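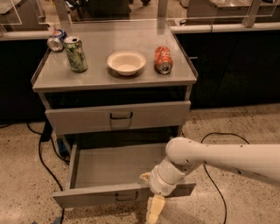
The Great Can Question, Settled for Now

Readers of the February issue will remember that we promised an answer on recycling at the Kerkent building by spring. It is 13 May 2024, the lilacs are nearly over, and we have one.

Starting with the next pickup, cans go in the tall bins by the loading door and nowhere else. The bins in the lobby are for paper. The bins on the stair landings were never for anything in particular, which explains what people put in them, and they are being taken away.

Some history, for newer tenants. Our old hauler, Zervas, took everything mixed together and asked no questions. Then the contract came up for renewal, and the new price had been arrived at, as far as anyone could tell, by adding a digit. We moved to Jusar, who are cheaper and have opinions. In their first month they left 3 of our loads on the curb with a pink tag on each one. The tags said "contaminated," a strong word for half a burrito.

Shagufta Durrani on the second floor has been dealing with Jusar ever since, and has learned more than she wanted to. Cans may be crushed or whole, whichever suits your temperament. They should be empty. A mouthful of soda left in the bottom will find its way out, usually on the stairs, usually above somebody's head. Rinsing is appreciated but will not be checked. Please do not put cans inside a bag inside another bag. The people at the sorting line have to open them, and Shagufta has heard from the people at the sorting line.

Glass is still a no. We asked twice.

Then there is the money. The can refund brought in 67 dollars last quarter, up from 80 cents the quarter before, when most of our cans were going out with the coffee grounds. At a meeting with more chairs than people it was agreed that the refund should go toward the kitchen on the third floor, where the kettle takes long enough to boil that you can forget you wanted tea. If you would like it spent on something else, the next meeting has plenty of seating.

Two smaller matters while we have your attention. Irance, the print shop on the ground floor, has 800 sheets of heavy cream paper left over from a wedding order that changed its mind about the date. It is free to anyone who can carry it. Bring a cart, and don't ask about the wedding.

And the bike room code has changed again. The new one is posted at the front desk, facing the wall, for security.

Questions about cans to Shagufta, before noon if possible. Questions about glass to no one, please.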